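Folding (laundry)

214 shares | 9 comments

Folding is the household practice of reducing a clean garment to a flat, roughly rectangular bundle so that it can be stored, stacked and, some days later, pulled from the bottom of the stack by a person in a hurry. It follows drying and comes before putting away, a separate task that many households never reach.

Surfaces

Any flat area larger than the garment will do. Beds are the most common choice in North America, with the drawback that the work must be finished or moved before anyone can sleep. Ironing boards are too narrow for anything but sleeves. Dining tables are praised in every manual and are generally covered with mail. 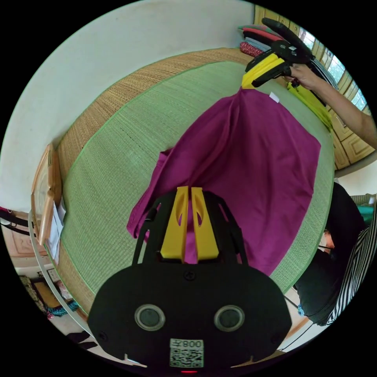 Floor folding is the older habit, and its defenders can be tiresome. A mat gives a clean surface with no edge for a sleeve to slide off, and it lets the folder sit beside the work. Woven mats have the further merit of a visible border, like the brown straw one around a green tatami-style mat, against which a purple garment can be squared up by eye. The knees are the usual objection. Lise MacDonald, whose household handbook Privent went through three editions, allowed floor folding "for the young and the stubborn" and did all of her own that way until she was past seventy.

Method

Most methods begin by spreading the garment and smoothing it from the center outward. One upper corner is then lifted and carried across, the sleeve is turned back, and the other side is brought in to match. The bundle is halved or cut to thirds along its length. Corners are best pinched close to the seam, where the cloth is firm. A corner pinched too far in will drag a ridge of fabric along behind it, and the ridge will be there in the morning.

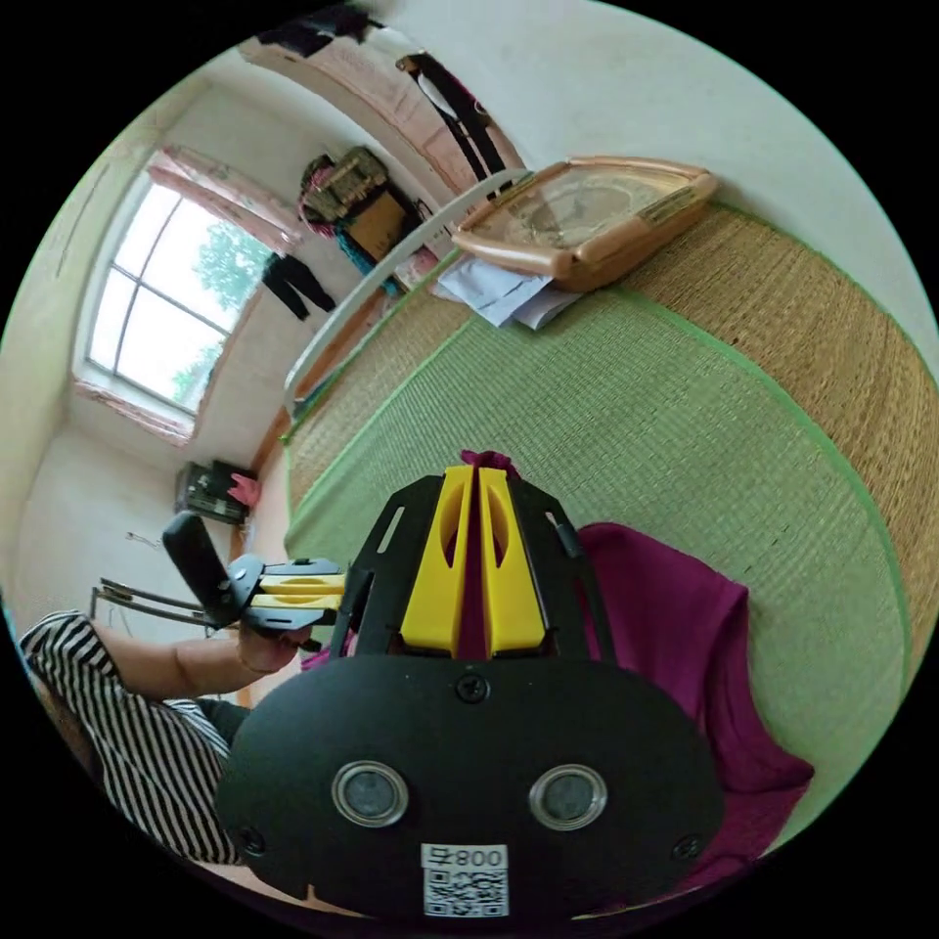
Two people may share the job, a practice standard for sheets and contentious for everything else. Each takes an edge, and both must agree on which way is over. The McKinnon fold, a two-person method once taught in evening classes, settled the matter by having the taller partner decide. It is no longer taught.

Disputes

The chief quarrel is between stackers, who lay bundles flat, and filers, who stand them on edge in a drawer. Maëlle Lemieux, in her newsletter Kisau, asked readers to choose and received 2,934 replies, of which about 400 concerned fitted sheets and had to be set aside. Filers won narrowly. A smaller party holds that knitwear should be rolled, and a smaller one still that it should be left on the chair.

See also: Ironing; Chair (clothing storage); Sock, single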